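Equipment planning meeting, May, 9:30 a.m.
Notes by Bohdana Sirko

We met at the long end of the packing room at Wirville again, and I took the notes, so if your name is missing from something you said, come find me and I'll fix it.

1. Last meeting's notes

Approved with one change. I had written that Plendport would be paying for the rewiring. They won't, it comes out of our side. Sorry about that, I was going off memory!

2. Gripper pads and spare fingers

This took most of the first hour. The pads on the hand-held grippers are going faster than we budgeted for, and the shoe work is where everyone thinks the wear comes from (stitched edges, collars, all that reaching in and pinching). I'd been saying we could stretch the current set through summer. I've changed my mind.

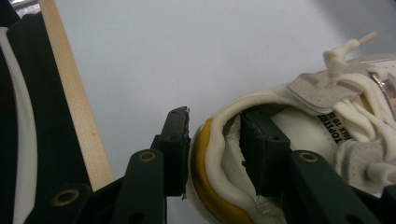

Gripper at the heel collar, one finger inside. Note the chipped corner on the left one.

Kravchuk quoted us $135 for a full pad kit, and the price holds if we order before the end of the month. Two kits now, then we look again in the fall. There was a long side conversation about cutting our own pads from sheet rubber, which I'm in favor of trying, but not as the plan. Somebody has to do the cutting and it always ends up being me. 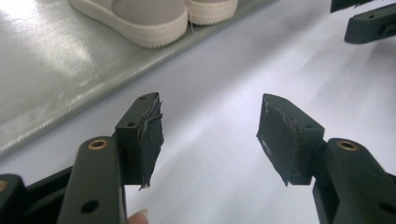 We also agreed to start a wear log. Nothing fancy – a sheet on a clipboard, one line per gripper, filled in before the session starts. Replace a pad when the edge starts to shred, don't wait for it to come off.

Agreed: order 2 kits from Kravchuk. I'll send the order.

3. The automated cell

Stutari sent over the revised quote for the fixed arm and stand. The stand by itself is $2,501, and yes, I asked about the one dollar, and no, they couldn't tell me. The arm is a separate line and we don't have the final number yet, so please don't repeat the one that was going around at lunch.

My worry is still the soft goods. A boot or a box I'd hand over to a machine tomorrow. A low-top with a padded collar and laces going everywhere is a different animal, and I'd like to see Stutari do it with our shoes before we sign anything. 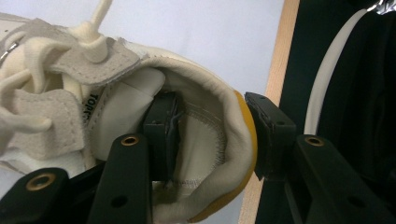

So we're asking them for a demo day, at their place or ours, with a bag of our own pairs. I'd like pairs with the laces left loose, and I'd like at least one person from the floor there who does this by hand all day. We went back and forth on whether to pay for the visit. The feeling was no, unless they bring the whole stand.

Agreed: nothing is bought from Stutari until after the demo.

4. Tables and work surfaces

Short one. The $900 set aside for the work area stays where it is. I'd like a second table with the same kind of raised wood edge, and better light on it. Plendport may have a table they're getting rid of, so I'll call before we spend anything. Measure the doorway first, please, we all remember the shelving.
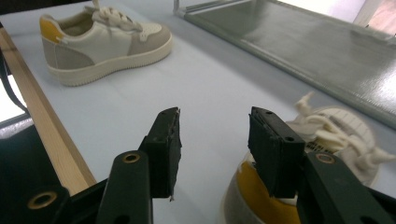 5. Leftovers

Parts drawer: screws and bushings are getting mixed together again. Labels are in the top tray.

Storage for the sample shoes is moved to next time, we ran out of morning.

To do before we meet again:
Pad order to Kravchuk – me
Wear log sheet printed and on the clipboard – me, unless someone has nicer handwriting
Demo request to Stutari, plus the missing arm price – me
Call Plendport on the table – me
Doorway measured – still needs a name

Finished at 11:40 a.m.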